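About us

Potau Cell Care. Small firm, one unit in Kinton, one job done properly. We look after two-armed table robots, mostly the Workneh cell, for labs and training colleges who've got one and haven't got anyone to mind it.

Started by Anas Chidiac in September, after years on packing lines. First customer was Briveck college. Still a customer.

What we do

Set-up. We level the base, bolt it, run the cables so they don't rub at the shoulder, then home both arms. Left first, always, then right. Grippers get zeroed with nothing in them. After that the wrist check, 22 moves, slow speed, somebody's hand on the stop button the whole way through.

Servicing. Every 683 running hours on the Workneh cell. That's our own interval, we wore a few finger pads down to get to it. New pads, wrist bolts back to torque, grease on the shoulder joint, fans blown out. Old pads go in a bag with the cell number on so we can see how they've worn. Bring us the log if you have it. If you dont, we'll read it off the controller.

Repairs. Mostly grippers, then cables, then grippers again. A gripper that closes crooked is nearly always one pad seated badly. Check that before you ring, it'll save you the call-out.

Practice runs

Every cell gets a simulated copy before we touch the real one. Same arm lengths, same joint limits, a table laid with household bits.

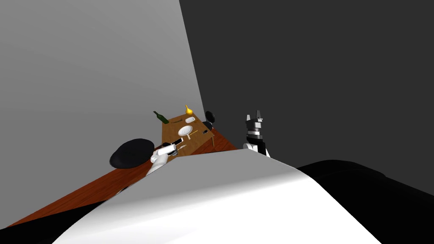 Set-up on a new cell goes through the simulator first, all of it, usually the week before we drive out. Joint limits, reach, grip width, hand-over points. We want awkward shapes in there, so a bottle lying on its side, a plate, a fork right by the table edge, and something flat and phone-like held at a slant in the left gripper while the right one stays upright and empty. Slanted grips show up a bad wrist zero quicker than square ones do. Numbers that pass get copied to the controller and checked agian on site, at low speed.

Where we are

Unit 263, Kinton. Ring the bell twice, the compressor's loud. Parts counter is round the side, Workneh pads and wrist seals kept on the shelf, anything else to order.

Call-outs booked by phone or email. Have your cell number ready please, it's on the plate under the base.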